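Wanted: people to help us try out two robot hands (July, paid sessions)

Hello! I'm Eino Kiiskinen and I look after hand testing at Raltix, where we have a humanoid robot and a long-running argument about what to put on the ends of its arms. I'm looking for eight people to come in next month and help us settle it, or at least argue from better notes.

You'd be comparing two hands doing ordinary household jobs. One is a black gripper which clamps things between its fingers. The other has five jointed fingers, a bit like yours. My colleague Somtochukwu Ezeani is firmly in the five-finger camp and I go back and forth depending on the day, so please don't feel you have to please either of us.

What you'd be doing

You'll drive the robot from a desk at the side of the room, seeing what it sees through the camera in its head. We'll show you the controls first and you get as much practice as you like. Then it's a run of small jobs in our pretend living room: moving cushions on and off the armchair, picking up a pen, folding a tea towel, that sort of thing. After each one you fill in a short sheet (how hard was it, did you trust the grip, would you want that hand near your own things) and have a natter with one of us about it.

Soft things are where I most want your opinion. The frayed cream cushion is my favourite test of the lot, because a loose edge and a saggy middle give you so many choices about where to take hold. Plenty of our engineers go straight for a corner. I'd love to see what everyone else does!

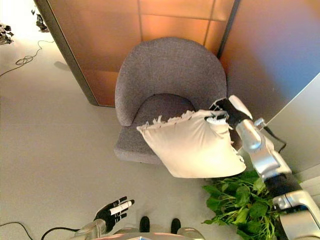 Who we're after

Anyone over 18, really. You don't need to know a thing about robots, and I'd be glad to have a few people who've never used a games controller in their lives. Left-handers very welcome, we're short of you. If you've worked in care, housekeeping or upholstery, do mention it when you write, as you'll notice things we don't.

You do need to be comfortable looking at a screen for 20 minutes at a stretch. If headsets make you queasy, don't worry, it's an ordinary monitor. Anyone who works for Hakala can't take part this time - they make one of the hands and we've agreed to keep it at arm's length (sorry).

When and where

Sessions are at our Cerkex building, second floor, with a lift. Each person comes twice, and each visit lasts a morning or an afternoon, with a proper break in the middle. The second visit is the same jobs with the hands swapped over, so please only sign up if you can manage both. Thursday mornings are filling up already, afternoons are wide open.

We pay for both visits by bank transfer after the second one, and travel is on top if you keep your tickets. Tea, coffee and fairly good biscuits are on us.

How to put your name down

Send me a few lines through the contact form, quoting study 2705, and tell me which half of the day suits you and whether you're left- or right-handed. No CV please. I'll ring you for a quick chat and send the consent form so you can read it at home before deciding.

Eino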